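Week 3 notes: from gripper recordings to a policy that runs

5 September 2026
By Paraschiva Ardeleanu

4 comments | 7 shares

Hello again, everyone, and thank you for being so patient with the projector last time. I promised to write up the part we rushed through, so make yourself some tea, because I do tend to go on a bit when it comes to timestamps.

We had got as far as the recording itself. A hand-held gripper gives us three streams: the video from its camera, the pose of the gripper over time, and the opening width of the fingers. They come from different clocks, and the first job of your loader is to put them on one clock. Please do this before anything else! In March I lost the better part of a week to a policy that closed its fingers a little too early, every single time, and the whole trouble was a constant offset between the width readings and the video.

The recipe we use in the Vallanden code is simple enough. Take the video as the reference, at 30 frames per second, and interpolate everything else onto it. Width can be interpolated linearly. Position too. Rotation can't be treated that way if you store it as a matrix, so convert to quaternions, check the sign between neighbors, and use slerp. Danilo Lacson's helper function does the sign check for you (it's in the tools folder, and he'd be delighted if somebody used it).

Next comes the action itself. We store actions as relative poses, meaning each future pose is written in the coordinates of the gripper as it is now. Suppose you record in one kitchen and then in another. The world origin is different in each, and a policy trained on absolute poses will happily learn where the origin was. Relative poses take that away from it. For two-handed work you also want the pose of one gripper in the coordinates of the other — people forget this one, and then the hands drift apart when they should be meeting over the same object.

Thin objects deserve a word of their own. With a chopstick between the finger pads, the width signal sits very near its closed value, and the difference between "holding" and "missed" can be smaller than the noise. Don't threshold on width alone. Look at the image around the fingertips as well, and label a few episodes by hand so you have something to compare with.

The set you'll be working on has 2363 episodes. Start with a small slice, plot the width curve over the video, and look at it with your own eyes before you train.

Comments

Arnel Javier: Is the slerp sign check needed if my poses are already quaternions?

Paraschiva Ardeleanu: Yes, please keep it! The tracker can flip the sign between two samples.

Mark Anthony Panganiban: My width curve was shifted by 3 frames. Fixed now, and the plots look much better.

Costel Matić: Could you post the two-hand transform before the lab?
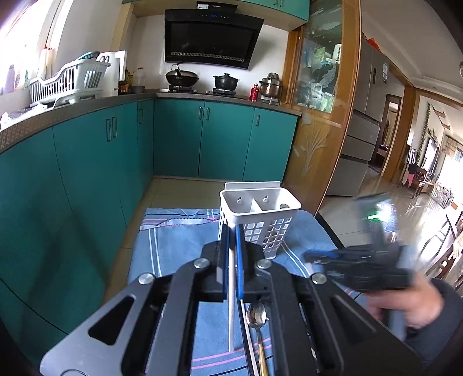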